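Ticket 117 - Public comment portal drops or blocks submissions before the zoning hearing
Opened by: Tuncay Yazıcı, Didunberg residents' group
Vendor: Trillent (portal), hosted for the Township Clerk's office
Priority: High (vendor set it to Low, I set it back)
Status: see the bottom

**Original report**

Residents trying to send written comments on the Cervantes Road rezoning are getting a message that reads "Your comment could not be accepted under the hearing guidelines." No guideline is named. There is no link. The comment isn't saved, so unless you typed it somewhere else first, it's gone.

I have 14 people who forwarded me what they tried to send. I read all of them. There's no swearing and there are no threats. Two are cranky. One is mostly about a drainage ditch. All 14 are against the rezoning, and I'd like to know whether that matters to your software.

Steps to reproduce:

1. Go to the hearing page and choose "Submit a written comment."
2. Pick the Cervantes Road item.
3. Paste the text from attachment A.
4. Press Submit.

Expected: a confirmation number, and the comment in the public record.
Got: the message quoted earlier, and an empty form.

**Trillent support, first reply**

> Thank you for reaching out! This is usually caused by an outdated browser. Please clear your cache and try again. If the issue is resolved we will close this ticket.

**Reply from T. Yazıcı**

Cleared the cache. Same result. Tried a second browser, then a third, then my daughter's phone off the home wifi. Same result each time, same wording. I don't see how a stale browser would come up with the phrase "hearing guidelines" on its own. Somebody wrote that sentence and somebody decided when it shows up. Please don't close this.

Two questions that a cache won't answer:

- Is there a word list or filter running on comments?
- If so, who at the Township approved it, and was it done in an open meeting?

**Trillent support, second reply**

> Our platform includes an optional Civility Assist feature which helps agencies keep public participation respectful. Settings are controlled by the customer. We are not able to share settings with third parties.

**Reply from T. Yazıcı**

So there is a filter. Thank you for confirming it, even sideways.

I'm not a third party. I'm a resident trying to comment to my own government on a matter it is required to hear comment on. The Township is the customer only because it's spending our money. I have copied the Clerk.

In the meantime I've been testing. I kept a log, since I assume I'll be told later that I imagined this.

| Test | What I submitted | Result |
|---|---|---|
| A | Full text of a resident's letter | Blocked |
| B | Same letter, last paragraph removed | Accepted |
| C | Last paragraph only | Blocked |
| D | "I oppose the rezoning." | Accepted |
| E | "I oppose the rezoning. Gruvgate will profit from it." | Blocked |
| F | "I support the rezoning. Gruvgate will profit from it." | Blocked |
| G | "I support Gruvgate." | Blocked |
| H | "I oppose Gruvage." (misspelled on purpose) | Accepted |

Gruvgate is the developer. It's the applicant on the rezoning. Its name is in the title of the staff report. And you can't type it into the comment box.

I'll be fair about tests F and G. They cut against my first guess, which was that the thing was weeding out opponents. It blocks friendly comments that use the name as well. But who is more likely to name the developer in a comment, the people who like the project or the people asking who gets rich on it? A rule can look even on paper and land on one side of the room.

The accepted tests did go into the record under my name. I've asked the Clerk to strike them, and especially G.

**Clerk's office**

> We have not requested that any business name be blocked. The Civility Assist box was checked during setup. We were told it covers profanity. Residents may also bring comments on paper or read them at the hearing, subject to the time limit.

**Reply from T. Yazıcı**

I appreciate the straight answer, and I'm inclined to believe it. Checking a box during setup is how most bad policy gets made in this county.

I don't accept that paper fixes it. The notice says written comments are due by 5 p.m. on the day before the hearing and gives the portal as the way to send them. Paper isn't mentioned. A person who reads the notice, tries the portal and gets told they broke the guidelines is likely to conclude that they did something wrong and give up. At least 2 of my 14 did exactly that. One of them asked me whether she could get in trouble. 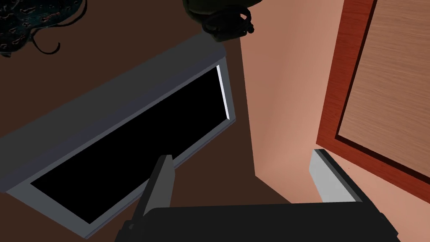

And the time limit at the hearing is three minutes, with the whole list of speakers to get through, and no promise that everyone will be reached. Last December they cut the list off at 10:30 p.m. People who had waited since seven went home without speaking. Written comment is supposed to be the backstop for that.

What I'm asking for, and from whom:

- From Trillent: the full list of blocked terms now active on our portal, and the date each was added.
- From Trillent: every blocked submission on this item, if your system keeps them.
- From the Clerk: Civility Assist turned off today, for all items.
- From the Clerk: the deadline moved, with a new notice that says why.

**Trillent support, third reply**

> We have identified that the term in question was included in a default list of restricted commercial terms intended to prevent advertising and spam. This was not directed at any viewpoint. We have removed the term. Marking as resolved.

**Reply from T. Yazıcı**

Reopened.

A default list. I'd like to understand how a land company that works in one corner of one state ended up on a default list for a product sold all over the place. Defaults cover casino ads and pills. If Gruvgate is on there, either somebody added it for this portal or you have another town where it came up. Which is it? "Not directed at any viewpoint" is a conclusion, and I asked for a list and dates.

I re-ran the tests at 4:10 p.m. Results:

- A: accepted.
- E: accepted.
- Attachment C, from a different resident: still blocked.

Attachment C doesn't mention Gruvgate. It does name the law firm that represents it. So take one name off the list and there's another one right behind it. I didn't go further, because I don't think it's a resident's job to find out by trial and error which nouns are allowed.

**Trillent support, fourth reply** (different agent)

> I've read through the whole thread and I'm sorry for the earlier replies. There is a second list, set at the account level. It has 5 entries. I can see it but I can't release it without the customer's written permission. I can tell you it was loaded from a spreadsheet during onboarding and it is not part of our standard list. Blocked submissions are kept for a limited period. I have put a hold on them so they aren't purged.

**Reply from T. Yazıcı**

That is the first useful message in this ticket, and I mean that as thanks.

It also means the third reply was wrong. I'm not going to guess whether the agent was careless or was told to say it. I do want it corrected in writing, because the Township's attorney will otherwise pick up the word "default" and carry it around like a trophy.

To the Clerk: the permission Trillent needs is yours to give. You said your office didn't ask for any business name to be blocked. Then you should want to know who made that spreadsheet as much as I do.

**Clerk's office**

> Permission sent to vendor. Civility Assist has been turned off. The attorney is reviewing the question of the deadline. The spreadsheet did not come from this office. We are looking into its origin.

**Notes to the ticket, T. Yazıcı**

Confirmed that Attachment C now goes through. Confirmed that a comment with a mild curse word goes through as well, so it does look like the feature is off and not just trimmed. I've asked for that one to be struck too, and I apologize to whoever has to read it.

Got the list. Five entries: the developer, its law firm, the firm that did the traffic study, the street name of a parcel that isn't on the agenda, and the last name of a sitting official. I'm leaving the last name out of this ticket, which other users on the vendor's support site can read. The Clerk has it.

I've been told by more than one person that this was surely an honest mistake. Maybe so. Spam lists get built in dumb ways by people in a hurry. But a spam filter has no reason to know about a parcel that hasn't come up yet. I'd like to hear that part explained before I call it honest.

Still open:

- Written correction of the third reply. Not received.
- Count of blocked submissions. Trillent says it's being pulled. Held, not yet released.
- Who supplied the spreadsheet. The Clerk says not her office. The planning department hasn't answered.
- Deadline. The attorney is "reviewing." The hearing is still on the calendar with the old notice.
- Notice to people who were blocked. The form asks for an email address before you submit, so there should be a way to reach them. I haven't seen anyone offer.

For residents who find this thread by searching the error message: send your comment again, and save a copy before you press the button. Write down the confirmation number. If you'd sooner not trust the portal - I don't - print it, take it to the Clerk's counter and ask for a stamped copy. They've been decent about that.

**System message**

> This ticket has had no activity from the requester and will close automatically.

**Reply from T. Yazıcı**

I'm here. Leave it open. The correction is what I'm waiting on, along with the count.

**Status:** Open - waiting on vendor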